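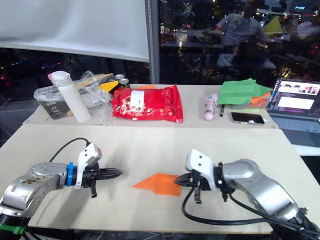

Two arms, one table

Forum > Careers > Hiring and Contracts
Thread: Travel clause in project engineer posting, normal or not?

mbrandt_pe
Looking at a posting from Riltwood for a project engineer, commercial HVAC and piping. Duties are the usual: schedule, submittals, RFIs, cost tracking, closeout. The part I don't like reads "travel as required by project needs, up to 100%." Base is quoted as a range, per diem is "in line with company policy," and the policy is not attached. Has anyone signed one of these and had it work out?

sleeve_anchor
100 is a ceiling. HR puts it in so they never have to amend the contract. I had the same wording at Harano and spent 24 nights away in a year. Ask the hiring manager for the travel log of the last person in the seat.

kpa_dan
Disagree with the above. If the contract says up to 100, plan for 100. I signed on a verbal "mostly local" and was sent to a plant 508 miles out in my second week. Verbal means nothing once the manager changes, and mine changed in July.

sleeve_anchor
One bad manager is not a contract problem.

kpa_dan
It was a contract problem when I tried to refuse the second assignment. The clause was read back to me word for word.

Iveta Vaněk
I write scopes and staffing plans for a mechanical contractor. Three things to get in writing before signing:
1. Home office location, by address. Travel pay is measured from it.
2. Rotation length and who pays the flight home.
3. Whether travel hours count as worked hours. For salaried staff the answer is often no, but some firms give comp time.
The per diem policy should be an attachment with a revision number. If they won't send it, treat the per diem as zero when you compare offers.

mbrandt_pe
Good list. Recruiter just answered on item 1: home office is "the assigned project site." So no travel pay at all, as I read it.

Iveta Vaněk
Correct reading. With that definition you are never traveling. Strike it or price it into the base.

fl_tolman
Hudec does the same thing. They moved when I asked, to a fixed office plus mileage over 200 miles a week. Took two emails. Fludia would not move and I withdrew.

sleeve_anchor
OK, that definition I would not sign. I still think the 100% line alone is boilerplate.

mbrandt_pe
Sent a redline with a fixed office address and the policy as Exhibit B. Will post their reply when I get it.

kpa_dan
Ask for the rotation too. Easier to get now than after you start.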